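Replacing a shared boundary fence when the neighboring owner does not respond
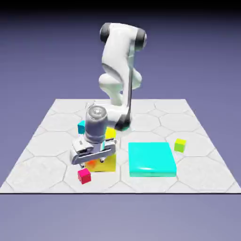 Posted by Halyna Vakulenko in Property and Boundaries, Plarnwood area

I am writing to request guidance on the replacement of a fence that stands between my lot and the lot to the east. The fence runs the full depth of both properties and is in poor condition. Several posts have rotted at ground level, and one section came down in May. I have propped it up with lumber, but this will not serve for long.

The neighboring house is rented. The tenants are courteous and have no objection to the work, but they have no authority to agree to any expense. The owner lives in Edside and has not replied to two letters. I have obtained one written estimate, from Pylypenko Fencing, in the amount of $3,926, which includes removal of the old posts and disposal. I would like to know the following before I sign anything:

Whether I may proceed without the owner's written consent.
Whether I may recover half of the cost afterward.
Whether the new fence must stand exactly where the present one stands. My deed drawing and the fence do not appear to agree at the rear corner.

I have read the general page on fences on this site and did not find that it addressed absent owners.

plivham_resident

You should just put it on your side by a foot and then it is yours and no one can say anything. That is what we did. The tenants can't stop you.

R. Osgood, Plivham Homeowners' Information Desk

The reply above describes a course that is open to you, but it should not be followed without further thought. A fence set inside your own line leaves a strip of your land on the far side. Over a period of years, that strip may come to be treated as part of the neighboring yard, and the matter can become difficult when either house is sold. If you choose this course, please keep a signed and dated record of where the true line lies.

With regard to consent, the answer depends on who owns the existing fence. Please examine your deed and any earlier agreement recorded with it. If the fence is jointly owned, you should not remove it without the other owner's agreement, even where it is plainly unsafe. Temporary bracing is generally acceptable and should be photographed before and after.

With regard to cost, rules on sharing differ from state to state, and some towns have rules of their own. In many places an owner who wishes to recover a share must first give written notice. A notice of this kind should contain:

The address of both lots
The condition of the fence, with photographs
A copy of the estimate, or preferably more than one
The share requested and a date for reply

Send the notice by certified mail to the address at which the owner receives the property tax bill. That address is normally a public record and may be obtained from the county assessor. It is quite possible that your earlier letters went to an address no longer in use. A copy may also be sent to the rental agent, if the tenants are willing to provide the name.

With regard to the rear corner, a deed drawing is not a survey. I would advise you to have the corner marked by a licensed surveyor before any post holes are dug. Please also call 811 before digging so that buried lines can be marked.

gatepost_4

I concur with the desk on the certified letter. In my own case the owner had moved, and the tax bill address was correct. He replied within 4 weeks and paid his half after asking for a second estimate, which came in at roughly $4,000, so the first company was retained.

I would add one point concerning the estimate. Please confirm in writing whether the price includes gates and whether the posts are to be set in concrete. Mine did not include the gate, and the difference had to be settled after the crew had already arrived.

Halyna Vakulenko

Thank you to all who replied. I have requested the tax bill address from the assessor's office and will ask Pylypenko Fencing to confirm the depth of the posts. The survey will be arranged first.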